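3.2 Organização dos têxteis domésticos e permanência dos objetos decorativos

As entrevistas realizadas em Pluravia e Clurnholm mostraram que a roupa de casa raramente é guardada segundo um único critério. Nos 88 domicílios visitados, lençóis e toalhas ficavam quase sempre separados por cômodo de uso, enquanto mantas, capas avulsas e retalhos eram agrupados por estação ou simplesmente pelo espaço disponível. A distinção já havia sido observada por Rivadeneira no levantamento piloto de Insaurralde, que se limitou a apartamentos de um dormitório e não incluiu casas com quintal.

O questionário continha 144 itens, dos quais 5 tratavam especificamente de almofadas. Perguntou-se onde a peça ficava durante o dia, para onde ia à noite, com que frequência era lavada, se tinha capa removível e em que circunstâncias seria descartada. As respostas à última pergunta foram as mais longas. Vários moradores afirmaram que uma almofada só sai da casa quando o enchimento perde a forma, mesmo que o tecido esteja manchado ou desbotado há anos. Outros mencionaram a passagem da peça para o quarto das crianças ou para a cama do cachorro como etapa anterior ao descarte.

A lavagem aparece como o principal ponto de atrito. Peças de contorno irregular demoram mais a secar e, em Clurnholm, onde a maioria dos apartamentos não tem varanda, os moradores evitam lavá-las entre maio e agosto. Em Pluravia, essa restrição foi citada apenas nos edifícios mais antigos do centro. A escala Karnix de apego a objetos, aplicada na segunda visita, não apresentou diferença relevante entre as duas cidades, mas separou com clareza as almofadas retangulares, tratadas como substituíveis, das figurativas (flores, animais, frutas), às quais os entrevistados atribuíam origem e ocasião.

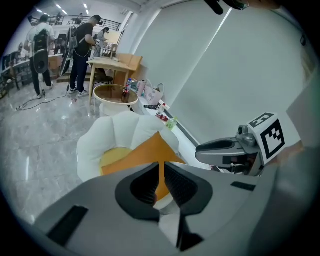

Figura 4. Almofada figurativa em forma de flor, branca, com centro amarelo-claro.

As peças do tipo mostrado na Figura 4 foram classificadas na categoria C, reservada a objetos cujo formato dificulta o empilhamento. Nessa categoria, o lugar de guarda mais citado foi a própria cama, seguido da parte superior do armário. O uso como apoio para as costas ou para a cabeça foi pouco mencionado. Os casos em que a mesma peça recebeu classificações diferentes na primeira e na segunda visita são discutidos na seção 3.3.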